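Bench notebook, household items
Bastdale workshop, back bench
April 2025

Picked up the household set again after leaving it alone since February. Started by reading the Trirell list from top to bottom, which I don't think anyone has done since it was pasted in. It has 64 lines. Several of them are the same thing under two names ("tumbler, plastic" and "cup, plastic"), and at least one is a thing I have never seen on our shelves. The list says the set is "representative of a normal home." Whose home? There is no salt shaker and there are four kinds of hair clip.

Kwan-ho thinks I am being hard on it. His view is that any list is better than picking stuff out of a drawer, and that we can fix the names later. We said the same in February about the old list and the names are as they were.

Cups first. The note that came with the set says the plastic cups hold their shape through ordinary washing, using Brurkis on the warm cycle, and that any bending comes from rough storage. I don't see how anybody could know that. To say it was the storage and not the washing, you would need cups that were washed and stored gently, and cups that were stored roughly and never washed. There is no sign of either. What we have is one pile of cups, all of them washed, all of them thrown in the same tub, and a sentence that blames the tub.

Weighed a green one on the small scale: 34 g. Weighed it again after taking it off and putting it back, same number, so the scale at least is behaving today. The weight doesn't tell us anything about the rim. I wrote it down because the column was there.

Tried to measure how far out of round the rims are. Calipers across the mouth in one direction, then turn the cup a quarter and go again. The trouble is that a thin rim gives as soon as the jaws touch it, so you read whatever your hand wants you to read. Po-yen did the same cup after me and got a different answer, and then I got a third one. Not putting any of these in the table. If somebody wants a number there, they should set the cup mouth down on the glass plate, trace around it with a fine pen, and measure the tracing. Slow, but it doesn't squeeze anything.

Side note on the glass plate: it has tape residue in one corner again. Clean it before using it, and please stop taping things to it.

Next the mixed bin. The Yeh instructions want unlike things put together in one metal bin, hard with soft, long with round, so that they get knocked about the way they would in a kitchen drawer or a bathroom basket. Fine as an idea. I have my doubts about how like a drawer a flat metal floor is. A drawer is usually full, and things in a full drawer hold each other in place. On a bare floor a round thing rolls and a flat thing slides, and the wear you get is going to be the wear of a bin.

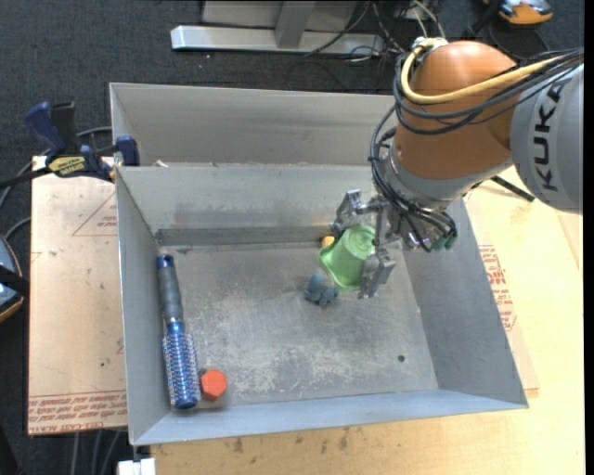 Mixed bin: green cup with the wavy rim, long blue brush at the left, small blue-gray toy on the floor.

Look at the rim on that cup and tell me what did it. Po-yen says storage, straight off, because that is what the note says. Could be. Could also be the wash, or it could have left the mold like that, and we can't rule that out because no one here kept an unopened cup from the same pack. Asked Trirell for one. The reply was a link to the list.

The base of the cup is ridged and I would expect it to be the stiff end. Pressed on a few bases and a few rims with my thumb and that seems right, but a thumb is not an instrument. If the bases stay round while the rims go wavy, that still fits every explanation we have, so please don't write it up as support for any of them.

Hairbrush. It is filed under "brushes, general" next to the dish brush and the nail brush, and I think that is a mistake. The round kind has a long barrel with rows of short bristles all the way around, and a handle with ridges on it. It doesn't sit flat the way a dish brush does. It props itself against things or ends up at a slant. Any rule we make about brushes from the dish brush (lay it bristles down, handle toward you) means nothing for a brush that has bristles on every side. Moved it to a line of its own. Kwan-ho moved it back while I was at lunch, with a note saying categories should be decided once. I moved it out again and we are going to talk about it.

Also on the brush: the list gives its weight as 64 g, which happens to be the number of lines on the list, and I would bet somebody copied the wrong cell. On our scale it is about 80 g. I took hair off it before weighing. There was more than I would like in something described as a new item.

Bristles. The claim is "no visible loss." Visible to whom, from how far away? Unless somebody records the rows before the brush goes in, a missing bristle looks the same as a gap that was always there. I suggested pressing the barrel into a strip of modeling clay and keeping the strip. Po-yen tried it on one of the old brushes and it works well enough, though the clay then has to be picked out of the bristles with a toothpick and he was not thrilled about that. Maybe roll it over carbon paper. To try.

Toys. I can't find a reason for the small ones to be in a kitchen-and-bathroom set except that every house with a child in it has them everywhere, which I suppose is a fair reason. The list calls the little blue-gray one "animal." I'm not sure I would have guessed. It has a rounded body and some stubby bits sticking out of it, and it could be any number of things. Renamed it "toy figure, small, blue-gray" so that the next person isn't hunting the shelf for an animal. Color and size are things two people can agree on.

Same problem in the yellows. "Lemon," "duck" and "ball" are all on the list and all in the same tub, and from the far side of the bench any of them is just a small yellow thing. Added the color and a rough size to each. Did not touch the weights, those can wait.

Spent too long on the washing question in the afternoon. The Brurkis bottle gives a dose for a full load. Our loads are nowhere near full. So either we have been using far too much of it or the dose doesn't matter, and I would want to know which before anyone says "ordinary washing" again. The two cups I washed by hand in plain warm water are drying on the rack with a strip of blue tape on the base. Leave the tape on. They are not to go in the tub, the bin or the coffee corner.

What I would sign my name to today: the list has duplicates, the brush weight is wrong, and calipers are no use on thin rims. The rest is opinion, the note's as much as mine.

For next time:
Tracings for all the green cups, washed and unwashed kept on separate sheets.
Ask Trirell again for a sealed pack. Ask by phone.
Brush category, with Kwan-ho, before anything gets printed.
Carbon paper, if the front office still has any.
Po-yen to check whether the drawer from the old bench is still in the store room. If we are going to say "like a drawer" we could try a drawer.

Added later: found the drawer. One runner is missing and it is full of hinges.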